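Call for testers: Plornwood home simulator kit

Pichler is looking for people to try out Plornwood, our practice kit for home robots, before it goes on general release in January. If you've ever wanted to teach a robot to tidy a room without buying the robot first, we would love to have you on board!

Plornwood runs on an ordinary desktop computer. You get a set of simulated rooms, a stock of household objects to put in them, and a task editor where you write down what the robot should do and how you'll decide it has done it. Our own team has been living in these rooms for a long while now and we know every corner of them, so we badly need fresh eyes (and people who will try things we never thought of).

What you'd be doing

We have 15 places. Each tester works through the starter tasks over 2 weeks, then builds at least one task from scratch. Fetching, carrying, sorting, putting away — pick whatever interests you. You keep a short log as you go and join one video call at the end with Rin Takagi and Angus Kereama, who wrote most of the task editor and want to hear where it got in your way.

Plan on a few evenings a week. Testers who finish receive 400 dollars and a full license for the kit.

Who we'd like to hear from

Teachers, hobbyists, students, people who run maker spaces, people who work in care homes or hotels and know what a messy room really looks like. Some programming helps, but a good half of the starter tasks can be done entirely in the editor. You should be comfortable installing software and writing a clear bug report in English.

We're especially keen on people with older graphics cards. Volodymyr Nazarenko has been working on the low-detail rendering mode and would be thrilled to see it run on something slower than his own machine.

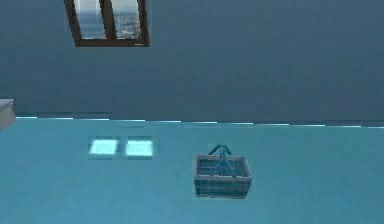
Do I need to own a robot to take part?

Everything in this round happens in the simulator, so a computer is enough. If you do have an arm or a mobile base at home, mention it in your application, as we're planning a hardware round later.

How to apply

Write to Emiko Tsuchiya at the Pichler office in Drercombe by 25 Jul 2020. Tell us what computer you have, which evenings suit you for the call, and one household chore you'd like to see a robot handle. Please put "Plornwood testers" in the subject line.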